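集合住宅Geltwood 共用キッチン利用者の会 定例会議事録

日時:2026年7月18日 午前10時より
場所:1階 共用ラウンジ
配布物:次第、会計メモ、夏の食事会の献立案

前回議事録の確認
修正なしで承認されました。4月から持ち越しになっていた棚の割り当ての件は、議題2で扱いました。

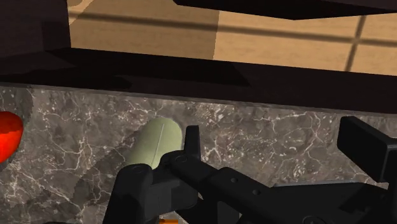
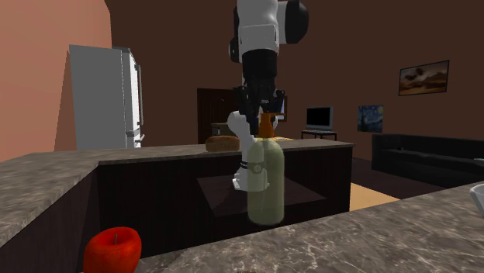
キッチンのレンダリング画像。1枚目は石目のカウンター、2枚目はポンプボトルのあるキッチンと居間。

議題1 夏の食事会
今回いちばん盛り上がった議題です! 献立は持ち寄りを基本にして、汁物とごはんだけ会で用意することに決まりました。申し込みはすでに28人。去年は見送りになっただけに、この数字が読み上げられたときは拍手が起きました。
汁物は冷たいトマトのスープと夏野菜の味噌汁で意見が割れ、話が出汁の取り方にまで広がって(ここだけで15分使いました)、結局どちらも作ることになりました。鍋は上の階から一つ借ります。
持ち寄りの料理には、材料を書いた札を必ず添えてください。卵、乳、小麦、そば、ナッツ類は大きな字でお願いします。札の用紙は当日の朝、入口に置きます。

議題2 棚と冷蔵庫の使い方
乾物の棚は部屋番号順をやめ、使う頻度で上下に分ける案が出ました。毎日使う人は中段、月に数回の人は上段です。まずひと月試し、次回の会で感想を持ち寄ります。
冷蔵庫は「自由に使ってよい」段を一つ作ります。余ったハーブや開けたばかりの瓶詰めなど、分けたいものがあるという声が思いのほか多く、これは楽しみです! 置くときは日付を書くこと。三日過ぎたものは当番が片づけます。

議題3 調味料の共同購入
Tonholmのオリーブ油を前回に続いて注文します。味がよいと好評で、サラダにも焼き野菜にも使えたとの報告が相次ぎました。1本837円、締め切りは今月末。
Wirkaの粗塩は1袋375円です。前は量が多すぎたという意見があり、二世帯で一袋を分ける組み合わせ表を掲示板に貼ります。
粒胡椒は希望者が少なく、今回は見送り。

議題4 ベランダのハーブ
バジルが大変よく育っています。摘むときは葉を一枚ずつ取らず、わき芽の上で茎ごと切ってください。そのほうが次々に枝が出ます。ミントは鉢からあふれる勢いなので、株分けをほしい方に配ります。空き鉢のある方はぜひ! 水やりは朝のうちに一回、雨の日はなし。
パクチーをまく時期については、涼しくなってからがよいという意見と、すぐ試したいという意見があり、小さな鉢で両方やってみます。

議題5 会計
繰り越しは616円。少ないながら黒字です。食事会の米と汁物の材料は参加費から出し、残りは布巾の買い替えに回します。

その他
・料理ノート「Marty」が最後のページまで埋まりました。二冊目も同じ大きさで用意します。一冊目は棚に残し、これまでどおり誰でも読めるようにします。なすの揚げびたしのページは油染みがひどいので、どなたか書き写してください。
・包丁研ぎの会をまたやりたいとの要望あり。砥石を持っている方は掲示板に記入を。
・食事会の音楽は各自一曲ずつ推薦。ジャンルは問いません。

決まったこと
・献立表と札の用紙を来週中に作る(食事会係)
・注文票を掲示板に出す(購入係)
・ミントの株分けは次の週末、ベランダにて

次回は食事会のあとに開きます。日程は掲示板でお知らせします。
正午前に閉会。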